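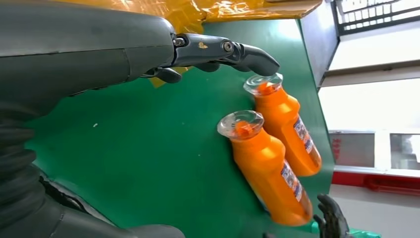

Bottle week at the bench

By Ida Lindemann

We finally got to run the Janness hand and the Briken hand on the same job, with the same bottles and the same controller, and I have been looking forward to writing this one up since February!

First, why bottles. Boxes are kind to a gripper. They have flat sides and corners, and if you come in a little crooked the box will usually straighten itself out. A round plastic bottle lying on its side does none of that. It rolls away from the first finger that touches it, the shoulder is a different width from the body, and when two of them are lying together you have to get a finger into a gap that may close on you.

The Janness hand has a stiff thumb and a quick close. It is lovely on the cap end, where there's an edge to hook, and it's fast (Haddad's controller can barely keep up with it, more on that below). On the body of the bottle it was less happy. If the thumb landed early, the bottle turned under it and the label ended up facing the table.

The Briken hand is slower and I expected to be bored by it. I wasn't! It slides its palm underneath before the thumb comes over the top, so the bottle is already sitting in something when the squeeze begins. You give up some speed and you get a bottle that stays put.

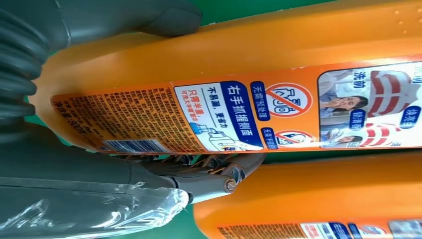

Thumb over the top, palm underneath, and a second bottle waiting alongside.

We logged 3,172 grasp attempts over the two hands and kept 2,884 after throwing out the ones where the arm stopped itself or the log had gaps in it. I'm still sorting those by where the first finger touched, and I don't want to quote success rates until that's finished. What I can say is that the first touch matters a lot more than how hard you squeeze. We tried 7 force settings and the top 3 were hard to tell apart.

The wrist camera deserves a paragraph too. Up close it sees the label beautifully and the outline of the bottle badly, and once the fingers are in place they hide the very edge you wanted to measure. Zanora's tracking software copes by holding on to the last good outline, and that works fine until the bottle rolls. We're going to try starting the final approach from higher up, with a slower last stretch.

On the controller: Haddad sent us new firmware halfway through, and it smoothed out the finger close on the Janness hand very nicely. It also means the early runs and the late runs can't be lumped together, so if you pull the logs, check the firmware column before you plot anything.

Next up is the same test with the bottles standing, then with the caps facing away from the arm. If you have an awkward container you'd like to see in the mix, send me a note with its width and full weight.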